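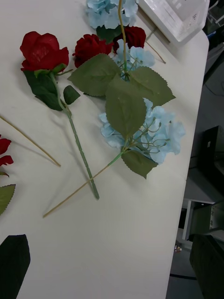 To: Purnano Cemeteries Notices list
Subject: Re: Revised rules on grave decorations, Cevholm and Yurchenko grounds

Dear subscribers,

The Office has received a number of questions about the revised rules on grave decorations, which take effect in February. This message answers the most common of them and replaces the short notice sent earlier to the list.

The rules apply to both grounds. Fresh flowers may be placed at any time of year and will be removed by staff when they have faded. Artificial flowers are permitted from the first day of November to the last day of March. Outside those months they may be placed only in the fixed vase attached to the headstone, so that the grass around the plot can be mowed. Glass containers, wire hoops and candles with an open flame remain prohibited in all seasons.

Items removed by staff will be held at the Primley gate lodge for 40 days. Families may collect them during lodge hours and will not be charged. Please bring the plot number – the lodge does not keep a list by surname.

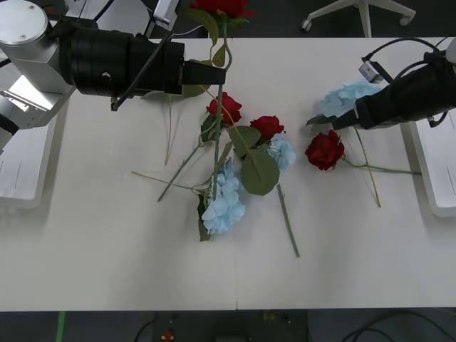

Matvii Panasiuk wrote to the list:

> I have read the notice twice and still do not see what happens to plots in the old section at Yurchenko. Many of those stones were set before fixed vases were offered, and my grandparents' stone is one of them. If I may not put anything on the grass from April on, and there is no vase, then I am left with nothing I can leave there except cut flowers that last a few days. I live four hours away. Will the Office pay for a vase, or allow some other arrangement?

The Office thanks Mr. Panasiuk for raising this. The old section contains 500 plots without a fixed vase, and the notice should have addressed them. Two arrangements will be available.

First, families may request a ground-level vase, which sits flush with the turf and can be mowed over when closed. The Office has set aside $3,000 for this purpose and will install the vases in the order in which requests arrive.

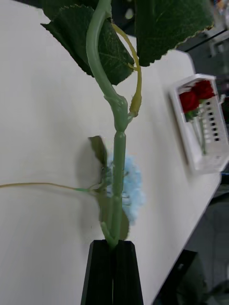
Second, where a ground-level vase cannot be installed, usually on account of tree roots, the plot holder may apply in writing for a seasonal exemption. An exemption lasts one year and may be renewed. The application form is kept at both lodges and will be mailed on request.

Neither arrangement changes the rule on the size of decorations. Nothing placed at a plot may extend past the edge of the stone's base.

Questions may be sent to this list or left in writing at either lodge.

Office of Grounds
Purnano Cemeteries

Comments (3)

T. R.
Does the 40 days start when the item is taken or when the family is told?

Old Section Family
Thank you for the clear answer on vases. Request mailed this morning.

Gwen
Still no word on benches. I asked in the spring.

Last updated: September 5, 2023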